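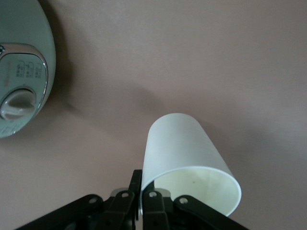

Stullville to end use of foam cups at city events

17 July 2014

Vendors at city events in Stullville will have to serve drinks in paper or reusable cups starting this fall. The city council approved the change 11 to 2 on Tuesday night after putting off a vote in May.

The rule covers the farmers market, the summer concerts in Alvarado Park and any street fair that needs a city permit. Restaurants and private parties are not affected.

Vendors can use up foam cups they already have through the end of the year, but they must list them on their permit form. After that, a first violation brings a written warning. A second can cost a vendor its spot for the rest of the season.

The city sent a survey to permit holders in the spring and got 86 replies. Most supported the change, though several food stands asked for help with the added cost – mainly for large cups with lids. The council did not set aside money for that.

Permit forms with the new wording will be at the city clerk's office on Fornura Street from next month. The office closes at noon on Fridays.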